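Whiteboards down off the walls at Golholm's Tuesday-less maths club 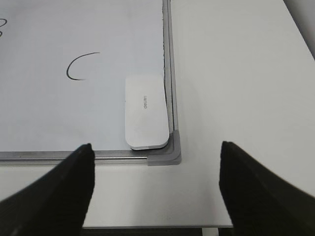
A whiteboard laid flat on the table at Golholm, with its eraser kept in the corner.

January 25, 2019

If you have walked past the community rooms in Golholm lately and wondered why the whiteboards have left the walls, the answer is that they have found a second life as table tops, and rather a happy one. The handwriting and numbers club, which meets in the long room at the back, has begun the new year with its boards laid down flat so that people can sit round them, lean on their elbows and write the way they would on a sheet of paper.

The idea came from Wim Van Wijk, who has run the club since it was a handful of neighbours sharing one box of pens, and who had grown a little tired of watching people go shy the moment they were asked to come up to the front. "Standing at a board with your back to everyone is a horrid feeling if you are not sure which way round your letters go," he told us over a very welcome cup of tea. "Sit the same person down at a table and they will have a go, and then another go, and before long they are drawing cats in the margin."

The club is for anyone who would like to write more clearly or feel steadier with figures, and it draws a lovely mixture: grown-ups who left school early, people who have come to English later in life and are used to a different alphabet, and a few who are picking up a pen again after an illness. There are 27 on the register at present, up from 15 last July, and on a busy evening the long room is full enough that latecomers end up perched on the window seat.

Sessions start with single shapes, drawn large. Curves come first, as they are the ones that most people find awkward, and a good many evenings are spent on nothing grander than the letter C and the number 3. It sounds dull when written down like that, but there is a great deal of chatter and a fair amount of laughing, and the marks can be wiped away as soon as they have served their turn -- a comfort to those of us whose curves have never been quite what they should be!

Laying the boards flat did bring one or two small puzzles. The first evening, sleeves and cuffs picked up a good deal of ink, and several members went home with grey elbows. Most people now roll their sleeves up before they start, and the erasers live on the boards themselves, where they can be reached without anybody having to get up. Left-handed writers have asked for seats at the ends of the tables, so that they are not forever bumping arms with the person next to them, and that has been put right as well.

The new pens and two further boards were paid for by a coffee morning held in Sirkstead before Christmas, which raised £829 and, by all accounts, got through an alarming quantity of ginger cake. Martens, the stationery shop on the corner, has also been kind enough to put by a box of black markers for the club each month at a reduced price.

Wim is hoping to add an afternoon session in the spring for those who do not care to be out after dark, and would be glad of some 30 chairs if anyone has a set going spare, as the ones in the long room are a bit on the low side for the tables. He would also like to hear from people who enjoy writing neatly and might sit alongside a beginner for an hour. You do not need to have taught before, and you will be given a biscuit.

Newcomers can simply turn up, or leave their name at the front desk of the community rooms. There is no charge for a first visit, and pens are provided.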